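Speaker notes: The Drakalbridge port sale, what was transferred and what was not
By Hannelore Aigner
21/10/2020

We use cookies to measure traffic and remember your settings. Continue browsing to accept, or change your preferences at any time.

Slide 1. Opening

Introduce myself. State the scope: the transfer of the Drakalbridge port operating company from the regional government to Lullier. The talk covers structure, price, debt, labor and the objections in the legislature. It does not cover the separate dispute about the harbor road.

Disclose that I advised one of the unsuccessful bidders on tax questions until May. I had no access to the final bid documents beyond what has been published.

Slide 2. What was sold

The region sold 100 percent of the shares in the operating company. It did not sell the land. The quay, the breakwater and the rail spur stay with the region and are leased to the company. Press coverage has used "port" for both things, and most of the public argument starts from that confusion.

Define terms before moving on:
Operating company: holds the concession, the cranes, the customer contracts and the staff.
Property authority: holds land and fixed structures, stays public.
Legacy vehicle: a new public entity that takes the old debt.

Pause for questions on definitions only. Hold the rest.

Slide 3. Price and debt

Headline price: 175 million. Repeat that this is enterprise value. It includes debt that Lullier takes over with the company. The cash paid to the region is the smaller part, and the exact split is in the handout, second table.

The remaining debt moves to the legacy vehicle. It will be paid down from lease income. If lease income falls short, the region covers the gap from the general budget. There is no cap in the published agreement. The opposition has made this point correctly and often.

Explain why sellers accept this. A buyer discounts old debt heavily because the terms are unclear and some of it carries change-of-control clauses. Leaving the full debt in the company would have pushed the bids below zero. The finance ministry ran that version first and received no qualifying offers.

If asked about the reserve price: it was set before the bids were opened and disclosed afterward. I have no evidence that it leaked.

Slide 4. The bidders

Two bids qualified, from Lullier and Zaugg. Zaugg offered a longer investment commitment and a lower price. The tender rules weighted price alone once a bidder had passed the technical stage. Zaugg passed. Its investment plan therefore counted for nothing in the final ranking.

This is a design choice and can be criticized as one. It is a different complaint from the claim that the rules were broken. Keep the two apart when answering.

Plultutau withdrew before the technical stage. It gave no public reason. Do not speculate.

Slide 5. Investment obligations

Lullier must replace equipment at the container yard and extend automated handling in the inland warehouse. The obligation is stated in terms of spending. There is no throughput target attached. A buyer can meet a spending target with purchases that do little for capacity, and the monitoring clause requires only an annual auditor's letter.

Compare with the earlier airport concession, where the obligation was written as capacity and the penalty was automatic. That wording was available to the drafters.

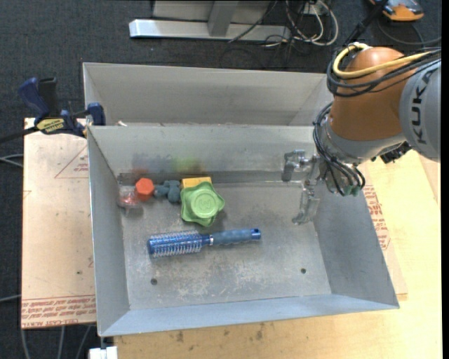 A KUKA robot arm beside two gray metal bins.

Slide 6. Employment terms

The operating company has 1,881 employees on its books. All of them transfer with the shares, so no new contracts are needed. Lullier has agreed to make no compulsory layoffs for 2 years. After that it may offer a voluntary retirement package on terms no worse than the current public one.

Three items remain open:
Health coverage for retirees. The region has promised to continue it. The statute has not been amended.
Company housing. The units belong to the property authority. Tenants have received a notice to vacate with a long lead time, and the union is contesting it.
Pension shortfall. The actuary's report is finished but unpublished.

The union opposed the sale at first and now asks for a seat on the monitoring board. Read that as a change in tactics. Its published position on ownership is the same as before.

Slide 7. The political objections

Take these in order of strength.

First, procedure. Jonas Auer's written submission to the legislature argues that the concession extension should have been put to a separate vote. The government bundled it with the budget act. His reading of the standing orders is reasonable. The speaker ruled against it without giving reasons.

Second, valuation. Critics say the price ignores the value of the land. As covered on slide 2, the land was not sold. A narrower version does hold up: the lease rent is fixed for the first period and is not indexed to inflation.

Third, favoritism. Posts from supporters and opponents of the ruling party have named business figures with no role in the tender. I found no ownership link between them and Lullier in the company register. The register shows direct holders only, so this is a limited finding and should be presented as such.

Slide 8. What to watch

Publication of the pension report. The first lease payment to the legacy vehicle. The appointment of the monitoring board, which needs a quorum before it can receive the auditor's letter. The competition authority's decision on the feeder service, where Lullier already holds a large share.

If time is short, skip the feeder service and go to questions. The handout has the clause references. Anyone who needs the full share purchase agreement should request it from the regional gazette office, as the online copy omits schedule four.

Comments

dockside_ledger
The uncapped guarantee on the legacy vehicle deserved its own slide. That is where the taxpayer money is.

P. Morrow
Was the lease term covered in the handout? I only see the rent.

Hannelore Aigner
Yes, first table, last row. The renewal option is in the footnote.

quaynine
My father has one of the housing notices. The long lead time is measured from the date of signing, so part of it had already run when the letter came.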